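Two years of reading about the Vivlow inquiry

July 2021

I have been following the Vivlow inquiry since the first hearing, mainly because I used to live in Undcombe and still get the local paper sent on. A few people have asked me to put down where things stand, so this is my attempt. I am not a lawyer and I have no inside knowledge. Everything below comes from the published transcripts, the two interim reports and the coverage in the press.

How it started

Noel Sison was a reporter covering the protests outside the Kauppinen depot. He was hurt when the police cleared the access road and he spent 11 days in hospital. His camera and both his notebooks were taken at the scene. The notebooks came back in March with pages missing, and the camera has not come back at all.

The first police statement said he had been standing with the protesters and had ignored an order to move. His paper said he was on the other side of the road, behind the barrier set up for the press, wearing his pass. Those two accounts have never been squared. The inquiry was set up to decide between them and to look at who gave the order to clear the road.

What the hearings have covered

The hearings moved to Valtholm after the first week as the room in Undcombe was too small. So far 161 witness statements have gone in, though only a fraction of those people have been called to speak. I think that is a fair way to do it, but it has left some of the families feeling shut out, and I can see why.

The longest session was with Rhys Gilchrist, who was in charge of the officers on the road that afternoon. He said the order came to him by radio and that he passed it on as he heard it. He was asked several times whether he knew the press were behind the barrier. He said he had been told at the morning briefing that there would be reporters present, but not where they would be standing. The written note of that briefing, which was read out straight afterwards, has the press area marked on a sketch map. He said he did not remember being given the map.

I read that part of the transcript three times. It does not prove he saw it. It does mean somebody knew, and the inquiry now has to find out who drew it and who got a copy.

The other thing that came out was the size of the crowd. The police had planned for up to 1000 people. Most witnesses put it well below that, and the depot's own gate staff said the road was passable until the last hour. If that is right, it is harder to see what the hurry was.
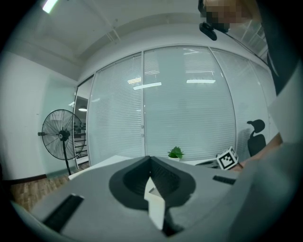

Taking it to an outside court

Sison's paper has said it will ask an international court to look at the case if the inquiry does not name the person who gave the order. I have seen this reported as if it were already happening. It isn't. What the editor said was that the papers were being prepared and a decision would be made after the final report.

It would be a slow road in any case. Outside courts generally want to see that the courts at home have been tried first, and here there has been no criminal case and no civil claim that I know of. Sison's family have said they would like a criminal investigation above anything else. The prosecutor's office says it is waiting for the inquiry, and the inquiry's chair has said more than once that it is not her job to decide guilt. So each is waiting for the other.

The missing pages

This gets less attention than it should. The property log for the notebooks has two entries, one for when they were booked in and one for when they were handed back. There is nothing between those dates to show who had them. The officer who kept the store said people sometimes took items out to copy and did not always sign. He said it quite openly, and the questioning moved on to something else.

Sison says the pages covered conversations with people at the depot. He has declined to say who they were, even in a closed session, and the chair accepted that. I was glad she did. I don't know how anyone could do the job otherwise.

What comes next

There are still a few radio operators to hear from, then closing statements. The final report was due before the summer and has now been put back to an unspecified date in the autumn. The transcripts usually go up a day or so after each session, although the last batch was missing its second half for a while, and I had to write in to ask for it.

I will post again once the radio evidence has been heard. If you were on the road that day and have not given a statement, the inquiry office in Valtholm is still taking them, by post or in person.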